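Stop choosing grippers by the payload line

Every few months a small lab or a college workshop asks me which gripper to buy, and they almost always send a spreadsheet with the question. Payload is in the first column. Stroke is in the second, then grip force, then price. I have made that spreadsheet myself. I think it is a poor way to pick a gripper for tabletop work, and I want to argue for a duller method, which is to put foam letters and a plate on a table and spend a few days at it.

My objection to payload is simple. Most of what people ask these arms to do on a bench weighs next to nothing. A foam letter weighs less than the screws in the finger mount. If the arm can carry itself it can carry the letter, and the number at the top of the spec sheet has told you nothing about whether the fingers can get down either side of a lowercase e that is lying flat, close the gap without pushing the thing sideways, and let go of it over a dish.

We ran our comparison at Ostdale in May. Two finger sets were on trial, the Herath and the Odberg, and each got 182 attempts with the same letters. Wajid Yousafzai wrote the controller side and I did the scoring. A pick counted if the letter ended up on the plate. A letter hanging over the rim counted as a miss, which Wajid thought was harsh.

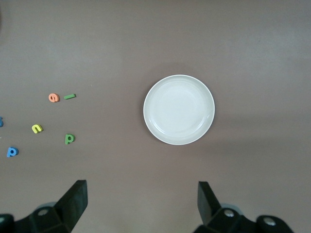 The Herath set missed 43 times. The Odberg set missed 40. If that were all we had written down, I would tell you to buy whichever one is cheaper and go home early. The useful part was in the notes column. Most of the Herath misses came on the approach, when one fingertip touched the foam before the other and nudged it out of line. Most of the Odberg misses came at release, with the letter staying on one finger for a moment and dropping late. Those are two different faults with two different cures. The first can be dealt with in software if your calibration is any good. The second is a matter of what the fingertip is made of, and you will be gluing things to it.

A payload column can't show you that, and neither can a single success rate, so I would ask anyone publishing a comparison to give the misses by type. It takes one more column and a bit of discipline from whoever is doing the scoring.

I feel much the same way about cameras. People argue over resolution when they should be arguing about where the thing is bolted. A camera at the wrist gives you the fingertips and the object together at the moment it matters, and it is close to useless for planning which letter to go for next once the arm is down low. A fixed camera over the bench is the reverse. You see the whole layout until an arm leans across it. We tried running on each alone and went back to using both within a morning. If the budget only stretches to one good camera, I would put the good one on the wrist and hang something cheap overhead.

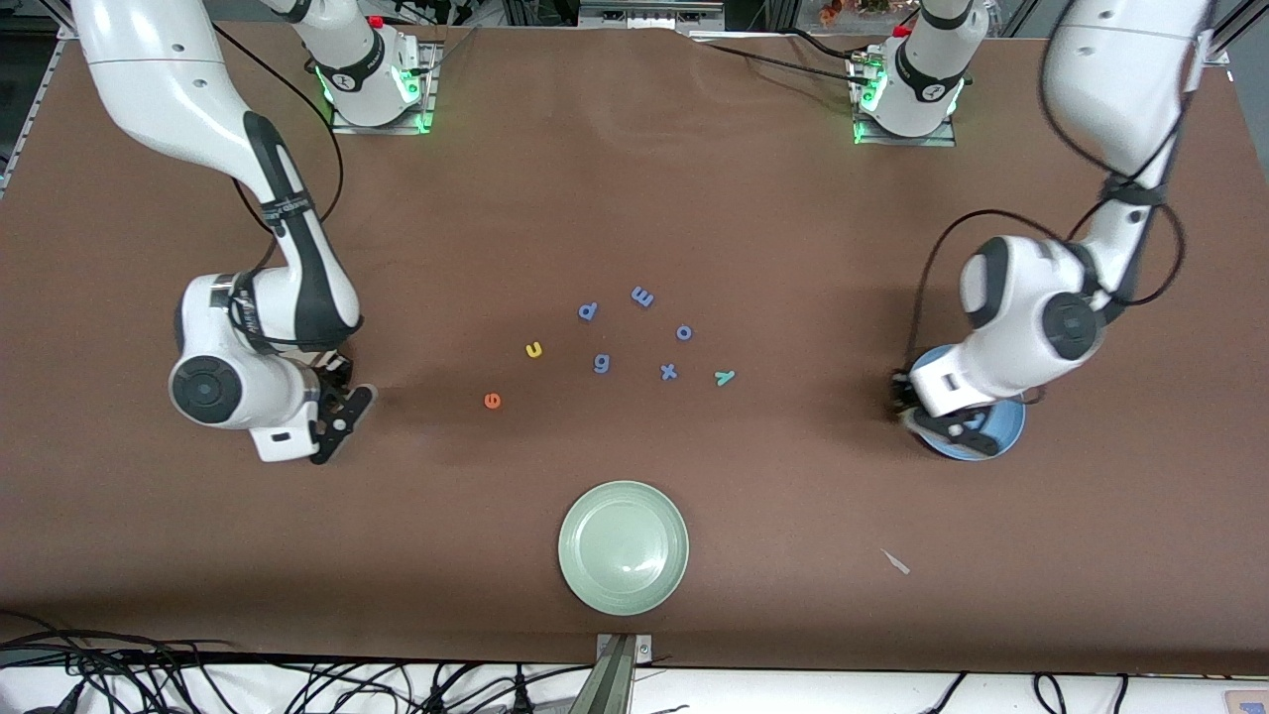

Both arms at work on the letters, with one gripper lowered into the blue bowl.

Ute Steinbach at Skuratholm disagrees with most of this, and her case deserves a fair hearing. She says foam is too forgiving. It squashes, it doesn't roll, and it survives being dropped, so a gripper that does well on it may still be hopeless with a glass vial or a bolt. She would start with hard parts and accept the breakages. For a shop that handles hard parts all day I think she is right. For a group that is still finding out whether its calibration is off, I think she has it backwards. You learn more from 4000 cheap attempts than from a handful you are nervous about, and a squashed letter goes back in the tub.

Her other point I accept without argument. Two arms on one bench are not twice as good as one for this sort of trial. They share the middle of the table, and the controller spends a good part of its time keeping them out of each other's way. We should have finished the single-arm runs before bringing in the second, and we didn't, so a portion of our timing data is no use for comparing fingers. The pick results still stand.

As for which set we kept, it was the Herath, with the approach slowed down over the last few centimetres. Wajid would have kept the Odberg and changed the tips. The fingers come off with a few screws, so he is welcome to have another go at it once the timing runs have been redone.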